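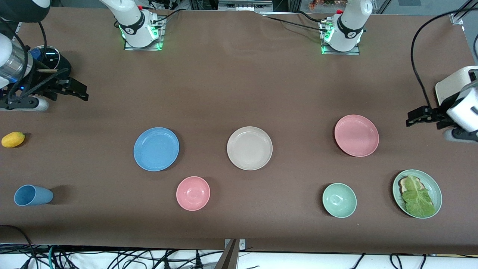 flachzange schrieb:
Bevor du die Greifer tauschst, würde ich erst mal den Regler ansehen. Parallelgreifer mit schmalen Fingern kommen mit Tellerrändern zurecht, wenn die Kraft sauber begrenzt ist. Welcher Controller hängt denn dran, und mit welcher Firmware?

tischkante_8 schrieb:
Beide Arme laufen über je einen Bakke-Controller, Firmware vom Mai. Die Greifer sind von Clindby, auf beiden Seiten mit schwarzen Parallelfingern. Aufgabe ist Tisch abräumen: Teller, Schalen und Becher einsammeln, Teller möglichst stapeln, Lebensmittel getrennt ablegen. Ich überlege, auf den Plullmont umzusteigen, der hat breitere Finger und eine Kraftmessung im Backenträger. Kostet aber 2792 Euro pro Stück, und ich bräuchte zwei.

Bisherige Läufe mit Clindby: 527 Griffversuche insgesamt, davon 193 Fehlgriffe. Schalen sind unkritisch. Die meisten Fehlgriffe gehen auf flach liegende Teller und auf den Becher, wenn er auf der Seite liegt.

flachzange schrieb:
193 von 527 ist viel. Wie verteilt sich das auf links und rechts?

tischkante_8 schrieb:
Habe ich nicht getrennt protokolliert. Gefühlt ist der rechte Arm schlechter, aber der bekommt auch öfter den Becher.

Messknecht schrieb:
Dann ist die Zahl für einen Greifervergleich nicht zu gebrauchen. Du weißt nicht, ob der Arm, der Greifer oder das Objekt schuld ist. Vor einer Bestellung in der Größenordnung würde ich die Versuche nach Arm und Objekt aufschlüsseln. Das ist eine Spalte mehr im Log.

Zum Teller: Von oben kommst du mit senkrecht stehenden Fingern am Rand nur hin, wenn ein Finger unter den Rand passt. Hat dein Teller einen hochgezogenen Rand, geht das meistens, solange die Fingerspitze dünn genug ist. Der Plullmont ist an der Spitze dicker als der Clindby. Den hatte ich ein halbes Jahr an einem Arm, bei flachen Tellern war er schlechter.

kabelsalat schrieb:
Da muss ich widersprechen. Wir haben den Plullmont seit dem Winter im Einsatz und flache Teller gehen damit gut. Man muss die mitgelieferten Gummiauflagen abziehen und die schmalen Spitzen montieren. Mit Gummi ist er wirklich zu dick.

Messknecht schrieb:
Die schmalen Spitzen gab es bei meinem nicht dazu.

kabelsalat schrieb:
Bei uns lagen sie in der Schachtel. Kann sein, dass das eine spätere Lieferung war.

tischkante_8 schrieb:
Was macht ihr mit dem liegenden Becher? Bei mir ist die Öffnung mal zur Tischmitte und mal nach außen gedreht. Zeigt sie nach außen, fährt der Arm quer über die Wandung und der Becher rollt weg.

kabelsalat schrieb:
Mit einem Finger in die Öffnung und einem außen an die Wand. Dafür muss die Kamera die Öffnung sicher erkennen. Was benutzt du da?

tischkante_8 schrieb:
Eine fest montierte Flolum, dazu keine Kamera am Handgelenk. Bei hellblauem Geschirr auf brauner Tischfläche ist die Segmentierung stabil. Schwieriger ist der cremefarbene Teller bei Abendlicht.

flachzange schrieb:
Ohne Handgelenkkamera wirst du mit keinem Greifer glücklich. Die letzten Zentimeter fährst du ja blind, weil der Greifer selbst das Objekt verdeckt. Für den Preis eines Plullmont bekommst du mehrere kleine Kameras.

Messknecht schrieb:
Sehe ich nicht so. Eine feste Kamera reicht, wenn die Kalibrierung stimmt. Handgelenkkameras bringen zusätzliche Kabel an den Greifer, und die bleiben irgendwann hängen. Ich würde zuerst die Kalibrierung zwischen Kamera und beiden Armbasen neu machen. Wann war die letzte?

tischkante_8 schrieb:
Beim Aufbau. Seitdem habe ich die rechte Grundplatte einmal gelöst und wieder angeschraubt.

Messknecht schrieb:
Dann fang da an.

flachzange schrieb:
Ja, da bin ich einverstanden. Trotzdem Handgelenkkamera.

salatblatt schrieb:
Frage am Rande: Nimmst du das Brot mit dem Salat einzeln oder mitsamt Teller? Unser Greifer hat Salatblätter regelmäßig zwischen den Fingern behalten, auch wenn er ganz offen war.

tischkante_8 schrieb:
Mitsamt Teller, dann über dem Abfallbehälter kippen. Einzeln habe ich es probiert und gelassen. Die Zitrone greift der Clindby übrigens problemlos, längs wie quer.

Update gegen 16 Uhr: Kalibrierung für beide Arme neu gemacht. Rechts lag ich in der Höhe 8 mm daneben, links war die Abweichung kaum messbar. Log hat jetzt Spalten für Arm und Objekt. Ich lasse noch einmal die gleiche Zahl Versuche mit Clindby laufen und stelle die Tabelle hier ein. Die Bestellung ist so lange zurückgestellt.

kabelsalat schrieb:
Wenn du einen Plullmont zum Testen willst, schick mir eine Nachricht. Einer liegt bei uns als Ersatz. Den Flansch für den Bakke müsstest du selbst drehen.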